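Skip to content
Search this blog
Type and hit enter
Search

The Loyalty Program That Loves Me Back (Terms Apply)

Filed under: Travel, Grumbling

Print this post | E-mail this post to a friend

Enport wrote to me on Monday to say I had been promoted. I am now a Stelura member, a tier I had never heard of, and I got there by staying in 9 of their hotels without once looking up what I was earning.

I looked it up. After all that sleeping, I have enough points for one free night at the property outside Stunardale, which has a view of the other property outside Stunardale. The night must be booked through the app, by a member in good standing, for a stay that doesn't touch a weekend, a holiday or the day before a holiday. I tried six dates. Four of them were "unavailable for redemption," though the same room on the same nights was for sale to anyone with a credit card. The fifth crashed the app. The sixth worked, and it's in February.

I used to book through Pimentel, the comparison site, and I miss it more than I expected. Pimentel didn't know my name. It showed me a column of prices, I picked the second cheapest like everybody does, and we parted as strangers. Then Enport started offering a "members-only rate" if I booked direct, and like a trout I went for it. The members-only rate was four dollars less than Pimentel's. It also came without free cancellation, a detail I learned from a very polite person on the phone while my flight was being canceled.

I do understand why they do it. Every booking site takes a cut, and a hotel would much prefer to keep that money and spend some of it sending me e-mails with my first name in the subject line. I have eight of those from the past two weeks. One wished me a happy half-birthday. Another asked if I was "still dreaming of Stunardale," a town I've only visited to have a crown replaced.
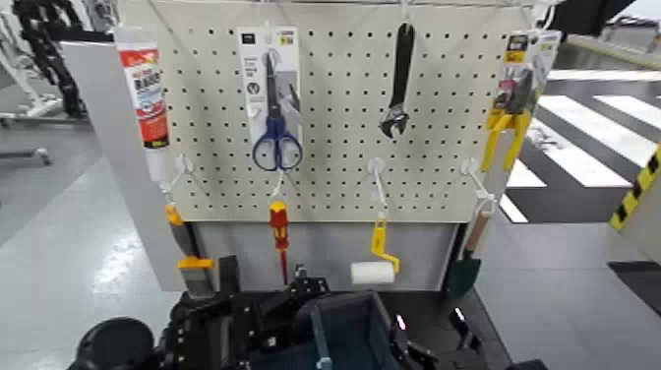

What gets me is how well it works. Last month I drove past a perfectly nice motel with a vacancy sign and a diner attached, and went another 9 miles in the rain to an Enport, where the bed was the same as every bed they own and the waffle machine had a note taped over it. I did this for points. I could have had pie.

The Stelura tier does come with late checkout, on request, depending on occupancy. I've asked twice. They were full both times, though I had the breakfast room to myself.

Anyway, I've booked the February night. I'll let you know about the view.

Print this post | E-mail this post to a friend

Recent Posts
Carry-On Only, and Other Lies I Tell Myself
The Airport Sandwich, Revisited
A Window Seat With No Window
Resort Fee, No Resort
I Rated My Cab Driver and He Rated Me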